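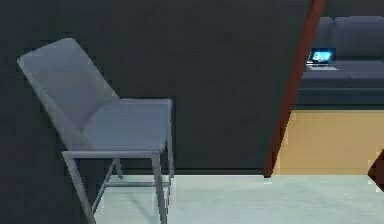
Home News Features Interviews Events Contact

Print this page | E-mail this page

Contact without a stop: Hullside on the Cumari chair fault

22 Dec 2021

The fault report on the Cumari domestic carrier runs to more pages than Selim Ersoy would have liked. Ersoy leads the mobile base group at Hullside, and it was his group that first received the log from the Skarnholm test flat in February. The log showed a unit crossing a living room with a tray load, slowing briefly, and then continuing for the rest of its route at a motor current well above normal. It recorded no collision. The operator's note, entered by hand, said that the robot had pushed a dining chair across the floor and into a door frame.

"The first reading was that we had a bumper fault," Ersoy said. "We took the bumper off, put it on the bench and it passed. We put it back and it passed again. That used up the first week."

The bumper on the Cumari is a sprung strip across the front of the base. It trips at 40 newtons. The figure was set during early work on thick carpets, where a lower value caused the robot to stop at every rug edge. A light chair on a hard floor slides before the force reaches that level, so the strip was working as specified while the chair was being moved.

Ersoy does not regard the bumper as the main fault. "It is the last thing in the chain. The robot should not have been in contact with the chair at all. It had a depth camera and a laser scanner, and the chair was in view of both for the whole approach."

The scanner reads a single level slice of the room. At that height the chair in the flat appears as four small returns, one for each leg, with open floor between them. The crossbar joining the front legs lies below the slice. The depth camera can see it, but at the angle of approach the bar filled very few pixels, and the filter that removes speckle from the depth image also removed the bar. The planner was then given a gap between two legs that was wider than the base, and it took the gap.

Asked why the planner was allowed to route under a seat in the first place, Ersoy said that the base was designed to do it. The carrier has a low nose, and customers in small flats had asked for it to reach trays left under tables. The height check applied to the seat. It did not apply to anything near the floor, which was left to the obstacle map.

The second half of the inquiry was carried out by Orhun Yaman, who looks after the simulated rooms in which the planner is trained and tested. Before any release, the planner has to complete 3,000 simulated runs without an unplanned contact. The release used at Skarnholm had done so. Several of the rooms included a chair of the same general pattern as the one in the flat, with thin metal legs and a crossbar low down.

"I was asked whether the chair was in the simulator, and I said yes, and that was correct," Yaman said. "I was not asked whether the bar was in the simulator. If I had been, I would have said yes to that as well, and that would have been wrong."

Each object in the simulated rooms has two shapes. One is drawn, and is what the simulated camera sees. The other is a simpler shape used to work out contact. To keep the runs fast, the contact shapes are produced by a script that replaces small parts with blocks and discards anything below a set thickness. The chair's legs were kept. The crossbar was thinner than the limit by 5 mm and was dropped.

The result was a chair with a bar that could be seen and could not be touched. In simulation the base drove through it, the contact record stayed empty, and the run was scored as clean. Over many runs the planner had in effect been taught that a thin bar in the depth image could be ignored.

Yaman found the mismatch by replaying stored runs with the drawn shapes used for contact as well. The replay is slow, and he limited it to runs in which the path passed within a base width of a chair. Of those, 328 showed the nose of the robot overlapping a crossbar. All of them had been passed.

"You could have seen it by eye in any of them," he said. "We render the rooms in full. The chair is in the foreground, with the bar across it and a sofa in the next part of the room, and it looks as it should. We were reading the score table and did not look at the pictures."

He was careful on how much weight to give the training. The speckle filter would have removed the bar in the real flat whatever the planner had learned. His view is that either fault alone would have led to a slow approach and probably a stop, and that the two together produced a confident path. Ersoy disagrees in part. He believes the filter alone was enough, and the report records both opinions without settling between them.

Jarosław Szczepańska reviewed the case for safety. The review was less interested in the cause of the contact than in the time that followed it. The chair was pushed the length of the room. During that time the wheel current was high, the wheel speed was lower than commanded, and the position estimate was drifting away from the scanner match. Each value was within its own limit.

"There were three separate signs that the machine was pushing something," Szczepańska said. "No part of the software was given the task of putting them together. If the chair had been occupied it would not have moved, and the bumper would have tripped. If somebody had been standing behind it with a hand on the back, I am less sure. A light chair pushed into the back of the knees is a trip hazard, and the force needed for that is below the bumper limit."

The tray load was not spilled and no one was in the room, the operator being at the desk outside. The incident was graded as a contact without injury. Szczepańska asked for the grade to be raised by one step on the grounds of what the same motion could have done in an occupied home, and Hullside accepted this. Trials in private homes were suspended while the changes were made.

Four changes have been put in. The speckle filter now keeps any thin feature that lines up over several frames. Routes under seats are switched off by default and must be enabled for each room. A check compares wheel current with wheel speed and stops the base if the two disagree for longer than a short set time. The script that builds contact shapes no longer discards parts by thickness within the lowest band of the room, the part the base can reach.

The last of these has had a cost. Yaman said that the full release test, which used to finish overnight, now runs into the following afternoon. He has asked for more machines and does not yet have them. In the meantime, smaller releases are tested on a reduced set of rooms, an arrangement Szczepańska has agreed to for software that does not touch the planner or the filter.

The bumper limit has not been changed. Ersoy's group tried lower values on the carpets at Skarnholm and found that the old problem with rug edges came back. A two-stage strip, with a light touch signal that slows the base and the existing limit that stops it, is on the bench. He would not give a date for it.

A further item in the report concerns other furniture. Yaman has started to go through the object library by hand, comparing the drawn shape with the contact shape for each piece. So far the same defect has turned up in a clothes airer, a bar stool and the lower rail of a side table. None had been linked to a contact in the trials, although he noted that until the current check was added there would have been little in the logs to show one.

"The airer is the one I would worry about," he said. "It weighs less than the chair."

Print this page | E-mail this page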